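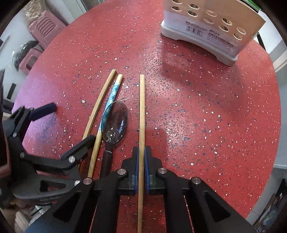
Jondoto Hand-Held Teaching Gripper

The Jondoto lets you show a robot a task with your own hands. Hold the gripper, pick up the object, put it where it belongs. A camera on the tool records each run, and the recording is used to train the arm. Use one unit, or two for work that needs both hands.

Suited to small, thin items such as chopsticks and spoons. Each finger has a ridged blue pad, and the pads are sold separately as spares.

Specifications
Jaw opening: 90 mm
Length: 194 mm
Height with camera mount: 186 mm
Recording time per charge: around 25 minutes
Finger pads: blue, ridged, screw-on

In the box
One gripper, camera mount, charging cable, spare pads, hex key.

Remote control
The Bimier software kit also lets you drive a matching arm live - squeeze the handle and the arm's jaws close. Kit sold separately.

Orders placed with Van Hecke ship from our Nultholm warehouse. Left and right units are listed under separate part numbers.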